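Why Does a Bottle Have a Shoulder?

Kurell Kids — the How Stuff Is Shaped pages
By Syahrul Teoh

Go get a water bottle. Any plastic one, as long as you can see through it. Got it? OK, put it on the table in front of you and don't drink it yet.

Start at the top and go down. Cap. Neck. Then it gets wide all of a sudden, and that wide sloping bit is called the shoulder. Yes, like yours. Then the body, then the base. Bottles have necks and shoulders and bodies and even a mouth, but no knees.

So why the shoulder? Why not just a tube, straight up and down?

Try pouring water out of a wide cup into a small hole. Messy. The water all wants to leave at once. In a bottle the slope squeezes the water in from the sides as you tip, so it goes out through the neck in a stream you can aim. A funnel does the same job. Turn a bottle upside down in your head and there it is, a funnel with a lid.

Glug, glug

Now tip a full bottle right over, over the sink please. It goes glug glug glug. That's air! Water wants out and air wants in, and they both have to use the same hole, so they take turns. Some water out, a gulp of air in, some water out. Each gulp is a glug.

Tip it only a little and the glugs stop. The air slides in along the top and the water slides out along the bottom, and they don't have to fight over the door.

The cap

Run your fingernail around the edge of the cap. Bumpy, right? Those are ridges, and they're for grip. Fingers slip on smooth plastic, specially wet fingers. Ridges give your skin something to push on.

Look inside the cap next. There's a raised line going around and around in a spiral. The neck has one too. It's called a thread, same as on a screw or a jar of pickles. A thread is really a ramp wrapped around in a circle. When you twist the cap it slides down the ramp and presses tighter and tighter on the top of the neck. A small twist makes a big squeeze. Most caps close to the right and open to the left.

What about the little ring that stays behind on the neck? That one is there so you know if somebody opened the bottle before you. On a new bottle the ring and the cap are joined by tiny plastic bridges. First twist — crack — they snap.

Is it really clear?

Mostly! Light goes through the plastic and the water and out the other side. But it bends on the way. Hold a pencil behind a full bottle and slide it slowly left. Which way does it look like it's going? Try it close up and then at arm's length. A round bottle of water works like a lens, a bit like the one in a magnifying glass.
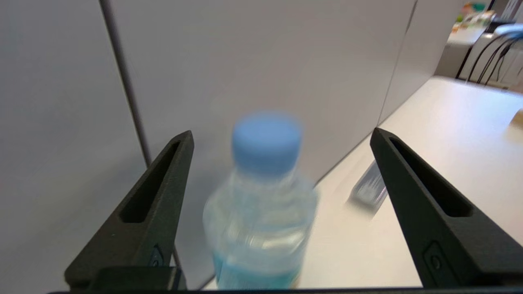 A clear water bottle with a light blue cap. Find the neck, then the shoulder.

Squeeze test

1. Fill your bottle to the very top and screw the cap on tight.
2. Squeeze. Hard! Not much happens.
3. Pour out half. Cap back on.
4. Squeeze again.

Much squashier this time. Water hardly squashes at all, but air does, becuase the bits air is made of have lots of space between them. So a full bottle is stiff and a half full one is bendy. That's handy in a truck too. Full bottles can be stacked up without crumpling, and an empty one without its cap goes flat under one foot.

Ridwan Govindasamy's class at Potelbridge tried stacking full bottles with a tray between each layer. They used 36 bottles and nothing fell over. We don't know how high they could of gone, they ran out of trays.

Tall things tip

Push gently on the cap of a full bottle with one finger. It tips a little and rocks back. Now pour nearly all the water out and push again. Over it goes, easy. Water is the heavy part, the plastic weighs hardly anything.

So when is it the hardest to knock over? Full? Half? A quarter? Guess first, write it down, then try. The answer suprised me.

Words to keep

Neck — the narrow part under the cap.
Shoulder — where the bottle gets wide.
Thread — the spiral ramp that holds the cap on.
Lens — a clear shape that bends light.

Done? Drink the water if it's still clean. Cap on, bottle in the recycling, or fill it up and do the pencil one again with somebody who hasn't seen it.

Next time in May: why do cups fit inside other cups?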